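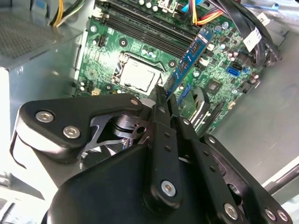 Ticket 200: Endholm desktop, memory not showing after board swap

Status: Resolved
Opened by: Rukhsana Soomro
Assigned to: Tahira Jadoon
Opened: 27 November 2022
Machine: Endholm tower, back office at Nasution, nickname "Ranen"
Category: Hardware / memory / cabling

Problem as reported

Hi all! Ranen is back on the desk after the replacement board went in and it's SO close to being right. It starts, I get to the login screen, the fans are quieter than they ever were. But it's only seeing part of its memory, and twice this morning it locked up while I had the Dinero accounts file open. Both times the mouse froze and I had to hold the power button in. The other odd thing is the clock. It was fine before lunch and then jumped back to September after one of the freezes.

I haven't opened the case or changed anything. I did wiggle the monitor lead, sorry, force of habit.

Rukhsana

Log

Entry 1 - Tahira

Thanks Rukhsana, good report, and the clock thing is a really useful clue! Please leave it switched off for now and I'll pick it up this arvo. Could you jot down which programs were open both times?

Notes for anyone following along. The replacement board is the green one from the spares shelf, same model as the old one, four memory slots. I did the memory and the cabling with the CPU socket still covered, then moved the processor across at the end. The blue stick was the first one in, and the rest of the memory came over from the old board afterwards. So there are a few places this could have gone wrong and most of them are mine.

Entry 2 - Rukhsana

Open the first time: Dinero, email, a browser with a lot of tabs. Second time: only Dinero. It was halfway through the year-end export, which has 170 pages, and it had got through most of them. It's off and unplugged now.

Entry 3 - Tahira

Brilliant, that helps. The export chews through a fair bit of memory, so it would be more likely to run into a stick that isn't making good contact. Plan for the bench:

1. Power off at the wall, lead out, hold the front button in for a few seconds.
2. Side panel off, machine flat on its side.
3. Every stick out, look at the contacts, back in one at a time.
4. Start it with one stick only, then add the others.
5. Coin battery while I'm in there.

Entry 4 - Araba Mahama

Can I sneak in a question? I helped route the cables on this one and I'm a bit worried I've left something pulling on the board. There's a lot coming down past the top of those slots.

Entry 5 - Tahira

Great question, and yes, worth a look. That corner is crowded in these cases. The big power connector goes in near the top of the memory slots, and its yellow, red, orange and black wires have to curve round to reach it. Then there's the smaller bundle with the white zip tie going to the white plug on the edge of the board. If either one is dragging it can flex things a little, and you end up with a stick that's in but only just.
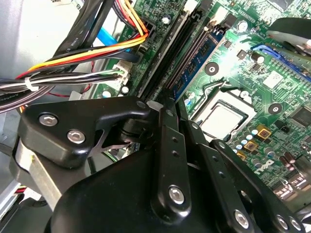 I don't want to cut the tie and start over unless we need to, because that bundle is a pain to get back in line. First I'll check that both plugs are home and that there's a bit of slack, and then I'll go to the sticks. The blue SATA cable can stay where it is. It's got nothing to do with this and I've knocked one of those off before and spent an hour looking for a missing drive.

Entry 6 - Tahira

Bench notes, first go.

Both plugs checked. The big one was fully in with its clip over. The white one was in too. There was some tension in the power wires, so I eased the bundle back towards the chassis wall and it sits much more happily now. Araba, you did nothing wrong, it was within what I'd accept on any of our machines.

Took all the memory out. Contacts on the blue stick are clean. One of the others had a dull smear at one end of the contacts, likely a thumbprint of mine (gloves next time, Tahira). Wiped it with isopropyl and a lint-free cloth and let it dry.

Blue stick alone, first slot: starts, full amount showing for that stick. Same stick, second slot: starts. Third slot: starts. Fourth slot: beeps, no picture.

So we've got something! The fourth slot is unhappy.

Entry 7 - Sânziana Dinu

Ooh, before you blame the slot - get a torch and look right down into it. I had exactly this on one of the other Endholm towers, and it was a bit of fluff from the packing foam. The replacement boards have been sitting on that shelf a good while, and not all of them were bagged.

Also are you pushing until you hear the latch? Some of these need more of a shove than feels polite. Press on both ends evenly, thumbs flat. If only one end clicks you'll swear it's in and it isn't.

Entry 8 - Tahira

Sânziana you absolute legend. Torch out, and there was a tiny grey crumb of foam sitting right near the latch end. Would never have seen it from above. Two puffs of air from the hand blower and it came out.

Blue stick, fourth slot again: starts, picture, full amount. I did it 3 more times with the power pulled in between and it came up every time.

Then all the sticks back in, both ends clicked, and the setup screen shows everything it should. Very happy little dance at the bench.

Entry 9 - Tahira

Clock. Pulled the coin battery and put the meter on it, and it's low. It came with the board, so it's probably been on the shelf as long as the board has. New one fitted, time and date set in setup, saved, lead out for twenty minutes, lead back in. Clock kept its time.

Memory test is running now and I'll leave it going overnight. Rukhsana, you can borrow the laptop in the top drawer, your login works on it.

Entry 10 - Rukhsana

Laptop found, thank you!! Did it mind about the fluff? I feel like I should apologise to it.

Entry 11 - Tahira

Overnight result: test completed all passes with no errors. Panel back on, machine back on Rukhsana's desk, every lead labelled at the back including the monitor one.

Asked Rukhsana to run the full Dinero export with the browser open as well, the heavier of the two cases from her notes.

Entry 12 - Rukhsana

Export went straight through, every page! I then ran it again just because I could. No freezing, the clock is right, and the system page shows all the memory. I had 64 tabs open by the end, so I reckon that's a fair test. Thank you Tahira, Sânziana and Araba, I'm thrilled to have Ranen back.

Resolution

Foam debris in the fourth memory slot stopped one stick from making contact. Cleared with a hand blower. One stick's contacts cleaned, power wires eased back to take the tension off, coin battery replaced.

Follow-up

Sânziana is going through the spares shelf and bagging the loose boards. Sanne Timmermans has ordered more antistatic bags and a pack of coin batteries, to go in the second drawer with the thermal paste. I've added "torch down every slot" to the board swap checklist, between fitting the standoffs and fitting the memory.

Sanne, could you add a second hand blower to the next order? Ours has a split in the bulb and it's being held together with tape.

Reply from Sanne: Done, ordered two.

Ticket closed by Tahira Jadoon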